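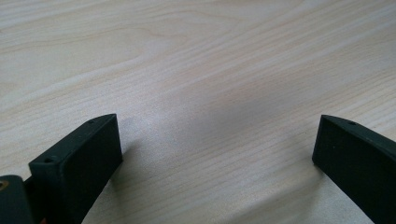 The first thing people at Aswood wanted to know was whether they could still have the radio on. Management had called everyone down to the end of the finishing hall to talk about the new cells, and there was a slide about throughput and another about training. The first hand up was from the edge-sanding bench. The answer was yes, and it still is, although the sanders now have to agree on a station with the people who look after the robots.

Aswood makes tabletops, desks and shelving in a long brick building on the Stadport side of the river. It has 40 people on the floor, most of them hired when every top was lifted, turned, wiped and checked by hand. A finished desktop might be picked up a dozen times before it was wrapped. Shoulders went first, then wrists. Several of the older hands had moved into the office or the spray room for that reason, and the benches they left were hard to fill.

The plant put in its first cell in December, with two more over the following months. All 3 do handling work. They pick up small parts such as cleats, drawer fronts and brackets, set them against the top and hold them while a person fastens them. The lifting of full-sized tops is done with a vacuum hoist, which the staff had been asking for long before anyone mentioned robots.

The cells came from Erkine, an integrator that mostly fits out food plants. It had not done much with veneer. Early on, the stock steel jaws left marks on pale tops, faint lines that only showed up once the lacquer was on. One run of 1039 desktops had to be gone over by hand under the inspection lamps, and plenty of them went back for sanding. That fortnight is still brought up at lunch.

The fix came from the floor. A woman who had spent years on the inspection bench said the jaws should be plastic, square at the ends and cheap enough to throw out when the edges wore. The maintenance shop had a printer it used for jigs and drill guides, and the first set was on the machine within the week. The fingers have been redrawn many times since. There is a hand-held version as well, with the same style of jaw, which workers use to show how a part should be picked up. You hold it over the top, bring the fingers to the part and close them, and you do it again until the motion is smooth.

That has turned out to be a job in itself. It goes by the name of demonstrating, and it rotates through the hall in half shifts. People who are good at it tend to be the ones who were good at the bench. They know how close to the surface you can come, and that you should never drag a part across the grain to line it up. Some enjoy it. Others find it dull, and one assembler compared it to teaching a teenager to parallel park. He has asked to be left off the roster and has been.

Pay was the harder conversation. Demonstrators wanted the setter's rate while they were on the tool, and the company wanted to call it part of ordinary duties. They settled on an hourly allowance, lower than the setter's rate, to be looked at again after a year. No one has been let go. Two people who retired were not replaced, and on the floor that is counted as a loss, whatever the company calls it.

The work feels different too. The old line had a rhythm you could talk over, and people stood facing each other. The cells are spaced out, with marked walkways between them, and a person can go an hour without having a conversation. Breaks have been moved so that the whole hall stops together, at the staff's request. The room is quieter than it was, apart from the extraction fans.

At Whitcombe, a smaller shop across town that does much the same trade, the owners came for a tour and decided to wait. Their view was that they make too many one-off pieces for it to pay. Some of the Aswood crew thought that was sensible. Their own short orders still go through the old benches, which were kept at the north end under the windows, and there is a waiting list to work there.

What the cells have not changed is the last check. Every top is still looked at by a person, tilted to the light, and run over with a flat palm from one end to the other. The inspectors work to a target of 40 an hour, the same figure as before the cells arrived, and they have asked for it to be put in writing.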